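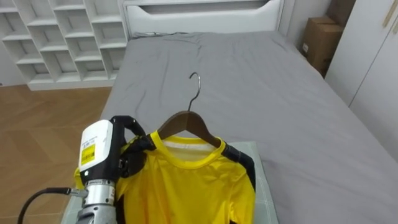

Pág. 20

Fechador de registro Selier
Equipamiento para juzgados, notarías y oficinas de atención al ciudadano

El Selier estampa en una sola pulsación la fecha, la hora y el número de entrada sobre escritos, demandas y anexos en papel. El numerador avanza de forma automática y admite numeración repetida para los duplicados que se devuelven al interesado. La hora procede de un reloj interno con batería de respaldo – sustituible sin perder el último número asignado.

Anchura máxima de impresión: 95 mm. Grosor admitido: hasta 20 hojas grapadas. Memoria: 800 asientos, exportables en texto plano.

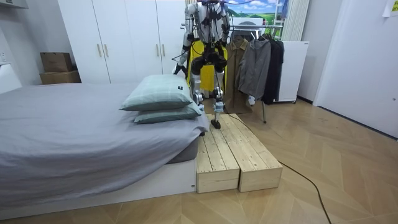 Robot humanoide con un pie sobre la plataforma de madera.

El cabezal se bloquea con 2 llaves, una para el responsable del registro y otra para el servicio técnico. El cambio de fecha manual exige ambas y queda anotado en la memoria. La tinta es de pigmento negro; no se suministra en otros colores.

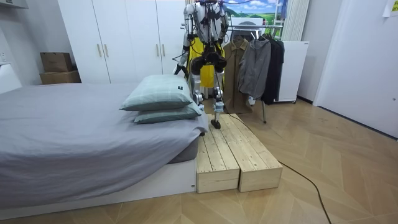 Suministro y recambios

Se entrega con cinta montada, placa de texto fijo y cable de alimentación. El texto de la placa (órgano, sede, «Entrada» o «Salida») debe indicarse en el pedido. Cinta de recambio: ref. Droltov. Plazo de entrega de la placa: alrededor de dos semanas.
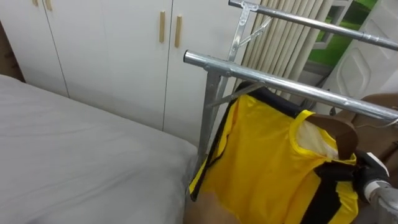
Armario blanco, cama y tendedero metálico.

Consultas técnicas: Ayten Tuncer. Ficha revisada el 03/08/2026.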